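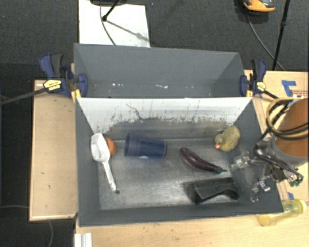

Secondhand Goods on Hinley Street
Student project report by Higinio Cisneros

Search this site Enter keywords

My project looked at what happens to household goods after people give them away. I picked two shops on Hinley Street, Gitata and Sayce, and visited both every Tuesday in May.

Gitata takes donations at the back door until 4 p.m. Kitchen items and toys are priced the same day. Clothes wait longer because they have to be checked for stains and missing buttons. Sayce buys its stock from house clearances and does not take donations.

The manager at Gitata let me copy the sales book for the month. It listed 939 items sold. Almost half were clothes. Books came next, then kitchen items. Sayce would not share its numbers, so I only have my own notes from there.
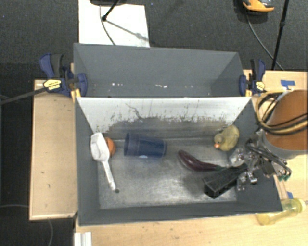

Toys sold slowly at both shops. Parents told me they worry about missing parts — puzzles and board games were the main complaint. Gitata now tapes a note on each puzzle box saying whether it has been checked.

I also wanted to know where unsold clothes go. Gitata sends them to Gratar, a rag dealer outside town, which cuts them up for cleaning cloths. I called Gratar twice but did not get a visit.

With more time I would have gone in the fall too, when the students move in and buy most of their kitchen things.

2 comments 2 shares

Contact | Back to top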